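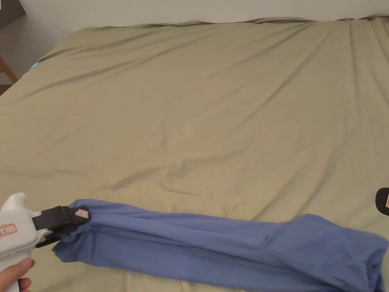 Housekeeping and laundry staff > Machines and new equipment
Topic: Willmont is bringing in folding robots, what happens to our hours?

rovska_nights
We had the meeting on 5 Aug 2022. Willmont wants machines folding guest clothes and making up beds by February. There are 11 of us on the floor. They said no layoffs but wouldn't put it in writing. Has anyone been through this?

pressroom_dee
Yes, at my last place, with a Skekitz folder for towels. No one was let go, but two people who left were never replaced. Ask about that. "No layoffs" doesn't cover it.

Vasilis Nedeljković
I run the linen side at a mid-size hotel. The towel folder was good for us. My shoulders are better and so are everyone else's. Flat square things are easy for a machine. Clothes are another matter. Every shirt or pair of pants comes to you in a different twist, and you have to find an end, pull it out long and then work out what it is. I wouldn't worry about February.

tomk60
Disagree. They said the same about sheets. Our site went from hand folding to the Atanasov line and the output target went up to 1,902 pieces a shift. The work left over for people was stain checks and clearing jams, at the same pay. It's a duller job and you stand in one spot.

pressroom_dee
Same pay for less lifting isn't the worst deal, Tom.

tomk60
It is when they cut a 40 hour week to 32. Less lifting and less rent money.

rovska_nights
Did they do that at yours?

tomk60
To the part timers first, yes.

Vasilis Nedeljković
That's management, I wouldn't blame the machine. We kept our hours because we asked early who would be trained on it, and got three names on the list — mine was one. Get the training offer before the thing is delivered.

linencart
Also ask who is responsible when it tears a guest's shirt. We had over 60 claims the first year and the attendants got the talking-to.

rovska_nights
Good one, hadn't thought of that. I'll add it to the training question and the one about replacing leavers. Next meeting is in two weeks and I'll post what they say.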